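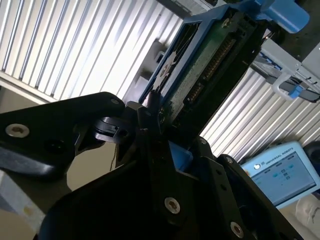
Dokell challenges betting firms to show their workings on player props

August 21, 2019

Dokell, the independent newsletter for people who bet on American football and would like to lose less at it, today publishes its review of pre-season tipping services. It does not make cheerful reading for anyone paying a monthly fee.

The review looked at 2,000 published tips on player props, the side bets on passing yards, catches, rushing attempts and so on. Every tip was logged at the price available when it reached subscribers, and no credit was given for prices that had gone by breakfast. Of the tips on quarterback passing yards, 54 per cent won. That sounds decent until you take off the bookmaker's margin and the subscription, and a customer staking modest sums would have been left with very little for the trouble.

"Fifty-four per cent is the number they put on the banner," said Melahat Güler, editor of Dokell. "I'd like to see the number after costs on the banner. I have asked for it and I am still waiting."

Two services, Kurup and Borkis, supplied full records when asked. Others sent selected weeks, or a link to their own testimonials page. Dokell has left those out of its tables, as a good fortnight in September tells you next to nothing about the other months.

The review is also doubtful about the fashion for computer models.
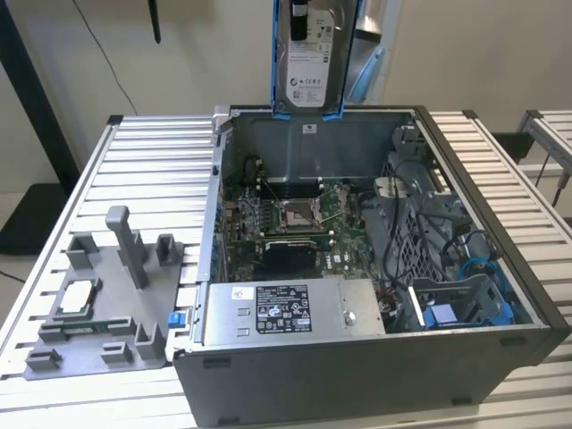 Several services now say their picks come from software that runs each game thousands of times before kick-off. Perhaps it does. None of them would say what goes into it, how injuries are handled, or why the same model seems to like the over on nearly every big-name passer. Where a model's picks could be compared with a plain average of the player's last eight games, the two agreed most of the time.

"You can do an average on the back of an envelope," said Güler. "If someone wants 40 pounds a month for it, I think it's fair to ask what the extra is."

Dokell does not claim to have a better system. Its own staff picks are included in the review and finished slightly behind after costs. The newsletter will go on printing them, with the running loss beside each one.

A second set of tables, covering the opening weeks of the regular season, will follow in October. Services that wish to be included should send complete records, losing bets and all, before then. Screenshots of winning slips will not be accepted.

About Dokell

Dokell is a reader-funded newsletter on American football betting. It takes no advertising from bookmakers or tipping services and earns no commission on new accounts. Readers must be 18 or over.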